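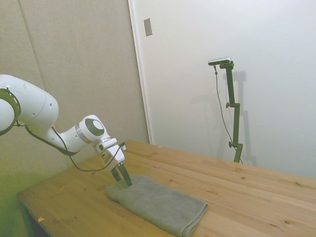

What does the Grulldale quarry dataset cover?

It covers written objections and letters of support sent to Jurden town council over the plan by Enent to reopen the Grulldale quarry, plus the council minutes where the plan came up. Nothing else. If you want the county hearings, they were never transcribed.

We use cookies to remember your settings. Accept | Manage

README

The dataset has 700 letters in plain text, one per file, and 12 sets of minutes. Letters are in letters/, minutes are in minutes/, and index.csv ties each letter to the month it was logged. Signatures, street addresses and phone numbers were stripped by script and then checked by hand. The script missed plenty the first time, so if you find a leftover address please report it and don't repost it.

Please read this before you count anything

The company has said the letters show "broad local backing." Opponents have said they show the town is united against the quarry. I doubt both. Around 200 of the letters are copies of the same form letter with a line or two changed, and the form column marks them. There are form letters on both sides. A signed form letter is still a letter, but a chart that treats it like three handwritten pages about well water is selling you something.

Jurden has 2000 registered voters. People who write to a council are not a sample of them, and several wrote more than once. The stance column (for, against, unclear) is one reader's opinion. I was that reader. A second pass would probably move some of the "unclear" rows, and I'd like to see one.

Truck traffic

Many letters quote the Damgaard traffic study. The study is not included. The council received a summary with the tables removed, and I have not been able to get the full version. Treat any truck number in a letter as a claim by the person who wrote it. The same goes for the promised jobs, which change from one set of minutes to the next.

Known problems

- Letters logged in September have no day, only the month.
- Scanned letters were run through OCR. Expect "quany" for "quarry."
- Two sets of minutes are marked draft. No final copies were posted.

License

Minutes are public record. Letters may be used for research and reporting, with no attempt to identify the writers.

14 shares | 3 comments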